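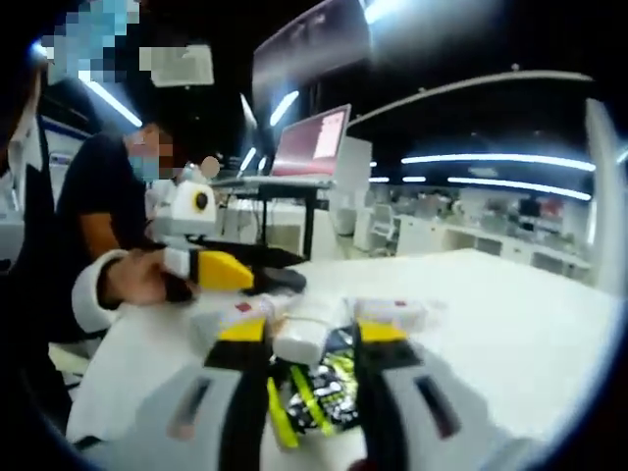
The long white table at Urkum, before the fault.

Elínborg Mikkelsen had worked the table at Urkum since March, and in all that time the grippers had never closed without being told to. On Sunday the 16th June shift, one did.

She was holding a tube. She felt the handle twitch and the fingers came in hard, harder than her own squeeze could make them. She let go of the trigger. They stayed shut. The log gave her code 3587 and nothing else.

"Cut it at the wall," said Ong, across from her.

She did. The fingers stayed where they were. The tube split at the seam and white cream ran down onto her cuff.

She called Kotent, who built the controller. A man there told her to wait ten minutes and power up again. She asked what the code meant. He said he would have to look. 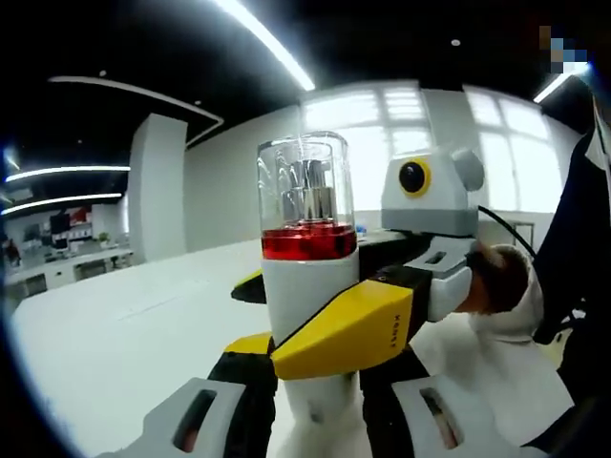
The Second Time

It was the domed container, the one with red liquid in it. She set the grip herself and kept her other hand well back.

"If this goes, it goes everywhere," Ong said.

"I know."

It held. She put it down and wiped her palms on her pants. Then they moved on to the bottles.

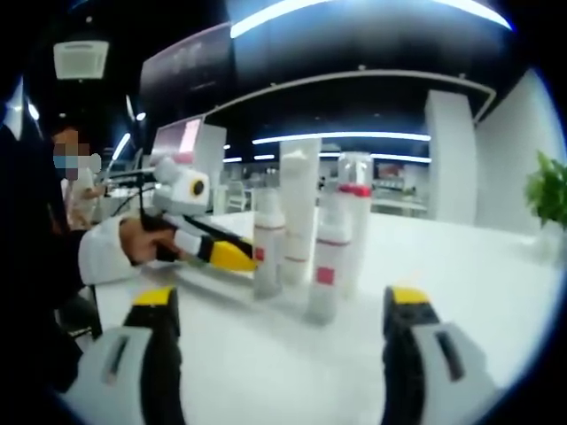 Four containers, close together.

Ong's gripper shut on the air beside them. The code was 3587 again. His thumb had been between the fingers 2 seconds earlier.

Elínborg wrote it up for Prilmont, who owned the place. The answer came inside the hour. Finish the light items, it said, and keep hands clear.
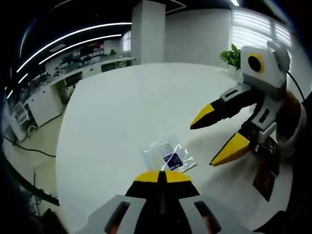 She read it to Ong twice. He took off his gloves and laid them on the table, and she went to the wall and pulled both plugs.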